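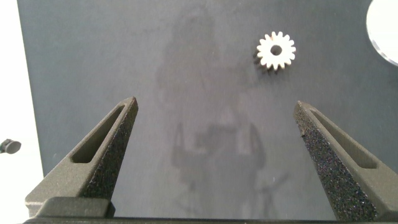
Small Parts, Dark Table

Welcome to the gallery page for the Trastirwood gear sort! If you've ever opened an old cookie tin and found it full of loose gears, springs and tiny screws, you know how our winter went. Ching-wen Yau brought in the first tin in December, then her brother King-fai turned up with two more, and before we knew it we had nearly 1000 bits to go through (and one very confused button).

Most of it came out of models and toys that fell apart years ago. There's a clockwork boat that Herman Govindasamy swears dates from 1937, a Kundside crane kit with half its parts missing, and a whole heap of spur gears that nobody has claimed yet. I love the spur gears best. They're the plain kind, straight teeth, nothing fancy, and there is something very soothing about putting two next to each other and seeing if the teeth match up.

We started out on the old white table by the window, and what a mistake that was. Pale gears on a white top just vanish. I spent most of one evening patting around with my hand looking for a gear that was right in front of my nose, with Hanan Azar laughing at me from the other side. So we moved everything over to the dark table and I am never going back.
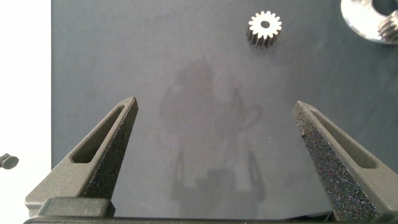

Choosing a surface for small stuff is half the job, I think now, and the other half is light. Ngan-ling Peng wanted black, I wanted green, and we argued about it through an entire pot of tea. I've come around to something like the slate and navy mix here - it's matte, so there's no glare bouncing back at you, and even the faint lighter patches don't bother me. I do keep an eye on shadows, though. A soft one like that across the middle is fine for a big gear, but for the really little ones I like to scoot the lamp over first.

A few things people have asked me since we started:

We sort by tooth count first, then by the size of the hole. The trays are labeled in pencil, so please write over them if you find a mistake.

The gears get a wipe with a dry cloth and go straight in the tray. Please don't oil them yet!

So far 600 pieces have a home and another 200 are in the "ask Herman" box. If you have a Kundside crane at home and could count the teeth on the big winding gear for me, I'd be so grateful - the leaflet in our box is missing that page.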